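Les tasses communes de Fakmont ont enfin leur arbre

FAKMONT — La salle de pause du rez-de-chaussée, à la pépinière d'entreprises de Fakmont, s'est dotée en juillet d'un arbre à tasses. L'objet est en bois, il se pose sur une table et il met fin, du moins sur le papier, à un contentieux plus vieux que la machine à café.

Jusqu'ici, les tasses vivaient empilées au fond d'un placard dont la porte ferme mal. Celle qu'on cherchait se trouvait dessous. Les plus pressés finissaient par boire leur café dans un verre doseur, ce qui a l'avantage de la précision, et les autres gardaient la leur dans un tiroir de bureau, à côté des agrafes. Un inventaire mené au printemps par la gestion du site avait recensé 50 tasses pour 300 badges d'accès. On ignore combien dormaient déjà dans les tiroirs.

La société Skukach, locataire du premier étage et pourtant dotée de sa propre kitchenette, a proposé de financer un arbre pour le rez-de-chaussée. Sa voisine Tillman a fait valoir qu'un simple plateau aurait suffi. Le débat a occupé trois réunions de locataires, soit une de plus que la réfection du parking. L'arbre l'a emporté, et Tillman a obtenu que le plateau soit « réexaminé à la rentrée ».

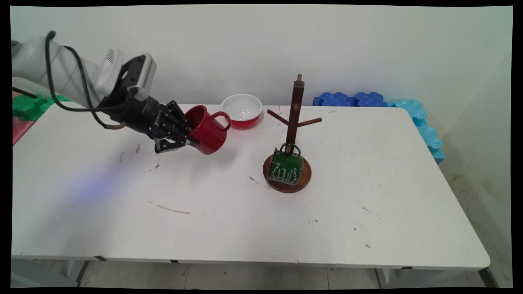 Faut-il accrocher sa tasse encore mouillée ? Mieux vaut l'essuyer d'abord, surtout à l'intérieur de l'anse, car l'eau qui goutte finit sur le socle et le bois garde volontiers les auréoles.

Le règlement affiché près de l'évier tient en cinq lignes. On lave, on essuie, on accroche par l'anse. On ne suspend ni torchon, ni badge, ni parapluie. Les bols restent sur la table ou retournent au placard, l'arbre n'ayant rien prévu pour eux — une injustice déjà signalée par les amateurs de soupe, dont la requête suit son cours.

Reste la question des couleurs. Le rouge a ses fidèles, qui affirment qu'il garde mieux la chaleur, sans avoir produit à ce jour le moindre thermomètre. Le vert foncé attire une clientèle plus discrète. Quant aux tasses décorées d'une inscription en belles lettres blanches, elles sont censées appartenir à tout le monde, mais chacun semble savoir à qui il ne faut pas les prendre avant dix heures du matin.

L'entretien de la table, lui, n'entrait pas dans le budget. Son plateau blanc porte des éraflures et des traces de saleté que le voisinage d'un bois brun-rouge ne rend pas plus discrètes. L'entreprise de nettoyage Drakden, chargée des parties communes, rappelle que son contrat couvre les sols, les vitres et les poubelles. Pour les tables, une éponge est à disposition sous l'évier, où elle coule des jours tranquilles.

Un deuxième arbre est à l'étude pour le premier étage. Tillman demande à voir les devis.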